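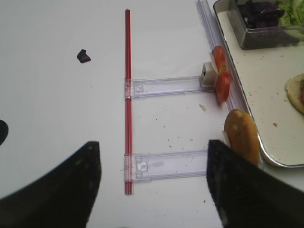
Tomato slices and a roll standing beside the tray, Weveck open day

Sandwich robot demo for a library open day: how to hold the food in place?

posted by tallgrass_dm in Events and Demos

I went to the Weveck open day on Sunday and spent most of the afternoon at the sandwich table. I help run a robotics club that meets at the Bromell branch library, and we have our own open day in July. We have a small arm with a two-finger gripper on loan from Makris and would like to do a food demo with it, much simpler than the one at Weveck.

The part I want to copy is the layout. The bread and the slices stand on edge next to the tray, so the gripper can close on them from both sides. The tray is in the middle and there is a long red rod outside it, with clear pieces running in from the rod to where the food stands. I could not get close enough to see how those are fastened, and the person at the table was busy with a school group for as long as I was there.

We tried a trial run at the club last month with everything lying flat on a cutting board. The arm could not get under a tomato slice at all. It pushed the slices across the board and one went on the floor. Bread was a little better but it got crushed.

What I would like to know:

How do you keep a tomato slice standing up for more than a minute or two? Ours fold.

Are the rods there to hold the pieces in position, or are they for the robot to see?

Is real food a good idea with the public around, or should we go straight to felt or foam?

Our budget is $600, and that has to cover the table cover and signs too. The library expects 900 people over the day but most of them come for the book sale. I would guess we get small groups for a few minutes each.

bench_and_vise

I was at the same open day in the morning session and have set up tables like this for a community college, so take this as half observation and half my own experience.

The rods first. I asked one of the staff and was told they are for resetting. Every run has to start with the food in the same place, and if you reset by eye you drift a little each time. With a rod down each side and crosspieces coming off it, you put each item back at the end of its crosspiece and you are done. I did not ask whether the robot uses them for anything else. For a club arm that plays back recorded positions, the reset is the part that matters, and you can do it with wood strips from a hardware store. Screw or clamp them down. Tape alone will creep when people lean on the table.
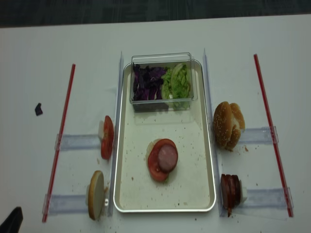
Full layout, with a tomato slice and a slice of sausage or ham on the tray

Look at what the pieces stand against. There is a small white block behind the tomato slice on the left, and another one supporting the sausage slices on the right. You can make blocks like that out of anything that wipes clean. I cut mine from a plastic chopping board and they have lasted 19 events.

For the tomato itself:

Cut it thicker than you would for eating. Use a firm one, not fully ripe, and keep it in the refrigerator until you need it. Take slices from the middle of the tomato. Dry both faces with a paper towel, then wait a minute and do it again. Change the slice when the skin starts to sag.

The shredded cabbage and lettuce at Weveck sit in a clear container at the far end of the tray. I would leave that out for your first year. Grabbing loose shreds is a different job from picking up one slice, and you will be picking cabbage off the table all day. Bun, tomato, sausage, bun is plenty for a small arm.

On the crushed bread: check whether the Makris arm lets you set the closing width. If it does, measure the bun standing up and set the width slightly under that. If it only opens and closes fully, put foam pads on the fingers. Buy the same brand of bun for practice and for the day, as sizes vary more than you would think.

Prunska Dad

felt food. we did real bread at my daughters school and it was stale by lunch and there were crumbs in everything. kids dont care if its real

quietgantry

I agree with most of what bench_and_vise wrote but I would not pick between real and felt. Run both. Felt or foam pieces for the regular runs, and real food at a set time, say 11 and 2, with a sign on the table. People will wait for it, and you only have to prep two batches.

A few things about the public side. Ask the library about food before you buy anything. Ours wanted a "not for eating" sign and gloves for whoever handled the slices. Keep a spare bun and spare slices in a covered box under the table. Put a rope or a row of chairs in front, far enough back that a child cannot reach the arm, and have one person whose only job is the stop button.

Time a complete run before the day. Ours took four minutes and that was too long for small children. We cut it down to one bun half and one slice and it went much better.

With $600 I would spend on a decent table first. If the table wobbles your slices fall over whatever you do with blocks.

tallgrass_dm

Thanks, this is very useful. We will make blocks from a chopping board and try them at the next meeting. The Makris arm does have a width setting, we just never changed it. I have emailed the library about food and will post again when I hear back.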